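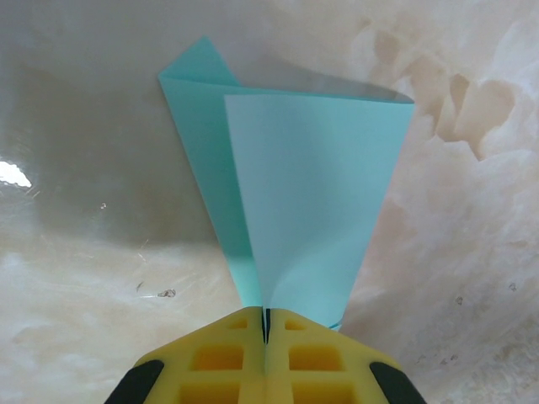

Folded teal paper on a marbled surface.

Filed under: Notes from Members

I have been writing letters again, and I'd like to talk a few of you into it before the Prendton swap in November.

My aunt Abena Asamoah got me started. She moved to Sterley last year and hates the phone, so if I want to know how her tomatoes did I have to write and ask. The first letter took me most of an evening. I wrote two pages, decided I sounded like a bank, tore them up and began again with what I'd had for lunch. She wrote back four pages, mostly about a neighbor's fence dispute, and I read it three times standing in the hallway with my coat on!

Since then I've kept at it most weeks. I looked in the notebook where I jot down what goes out and I'm on letter 109, which surprised me (a lot of those are postcards, I should say). Yaw Nutsugah got one in the spring after we hadn't spoken in years, and we're back to arguing about books like we used to — he still won't finish anything longer than 266 pages.

A few things I've picked up. Write on whatever you have. I spent too much on cream paper early on and was so scared of wasting it that I wrote nothing for a month. Put the date at the top, even if it's only the month, or you'll never sort out which reply goes with which letter. Don't save up news. By the time you have enough of it, it's old. And if your handwriting is bad, go slower and skip a line. Mine is awful and Adanech Wako tells me she can read nearly all of it now, apart from place names.

Oh, and answer the questions! I keep forgetting this one. I sit down with the other person's letter next to me and put a pencil tick by anything they asked.

The swap runs Monday evening from 6:30 in the upstairs room, same as last time. You put your name and address on a card, and you go home with someone else's. Kwaku Agbeko has the sign-up sheet, and he'd like to hear from you by the weekend if you need a ride. I'll bring spare envelopes and a roll of stamps, but please bring your own pen.

Last updated: November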